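The Gripper That Wouldn't Let Go

Ask Panagiotis Golob about the worst afternoon of his October and he starts grinning before he gets to the bad part. He runs the folding bench at Plullau, where two robot arms learn to handle laundry, and he loves a good fault the way other people love a good ghost story.

"We were on shirt 82 of the day," he says. "Everything was going beautifully. Then the left arm said it had let go, and it hadn't."

The controller reported an open gripper. The black pads stayed shut on the cloth. The other arm, working from the same bad information, took hold of the far end and pulled, exactly as it had been told to. Golob hit the stop button at 3:40 in the afternoon, with a T-shirt stretched between two machines and a motor whining that he could hear from across the room.
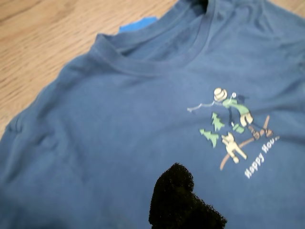
Golob's team had picked cotton T-shirts as the first real test for the Nimus controller, and he still thinks it was a great choice. Towels are too easy, he says, and dress shirts will break your heart. A T-shirt has sleeves that bunch, a collar that doubles over on itself, and no two of them land on the table the same way. The prints bring their own trouble. On a blue one with a little fisherman in a straw hat and a cream-colored dog on the chest, the vision software kept wanting to treat the edge of the drawing as the edge of the cloth. "I adore that shirt," he says. "It finds every weak spot we have!"

The release fault was a different animal, and it took 15 days to pin down. The first suspect was the software, naturally (it's always the first suspect, Golob says, and it usually deserves it). They replayed the log line by line. The open command had gone out on time, and the reply had come back on time, saying the fingers were apart.

So they took the gripper to pieces. The fuzzy pads are wonderful at picking up a single layer of thin knit, and they are just as good at collecting lint. Fibers had worked their way back from the pads into the finger joint and packed themselves around the pivot. The motor turned, the coupling behind it slipped, and the position sensor, which sat on the motor side, happily counted the turns as an opening. "It was measuring what the motor did," Golob says. "We wanted to know what the fingers did. Those are two separate questions and we'd been asking the wrong one since spring."

Once they knew what to look for, they went back through 269 earlier runs and found the same slip, small and harmless, in nine of them. He is oddly delighted by this. It meant that the fault could be reproduced, and they set about doing it on purpose, feeding lint into the joint with tweezers until the fingers stuck again.

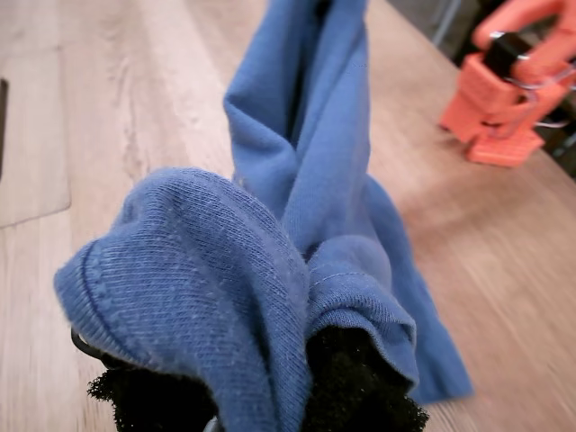 Jhosep Correa is less amused by the story. The lint was housekeeping, in Correa's view, and the thing that ought to have kept people awake was that one arm could pull against another with no limit on the force between them. A shirt will stretch and forgive you, Correa argues, but a sleeve with somebody's wrist in it won't, and the people at that bench reach in to straighten cloth all day long.

Golob doesn't dispute a word of it. Reaching in was a habit, he admits, and he had it too. The bench now has a light curtain from Betancur across the front, and both arms go limp the moment a hand breaks it. There is also a pull limit that trips whenever the two grippers hold the same garment and the tension climbs. The first setting was so timid that the arms gave up on anything heavier than a sock. They raised it in small steps over a week, with a spring scale clipped between the grippers and Correa reading off the numbers.

The sensor has moved as well. A new one sits out on the finger, past the coupling, and the controller won't believe a release until it agrees with the motor. If the two disagree, everything stops and a lamp comes on. Pads get brushed every 200 grasps, and the joint has a small felt collar to keep the fibers out. Golob cut the first one himself out of an old hat.

Has it happened again? Once, he says, and he almost jumps out of his chair to tell it. The lamp came on in the middle of a sleeve, both arms stopped dead, and when they opened the joint there was a wad of lint in it the size of a pea. "That was my favorite moment of the whole project. It caught itself!"

A second bench is being built now with the same changes, this time with joints from Plornent that are sealed from the start. Correa has asked for the stop button to be moved to the near corner, where you can hit it with an elbow.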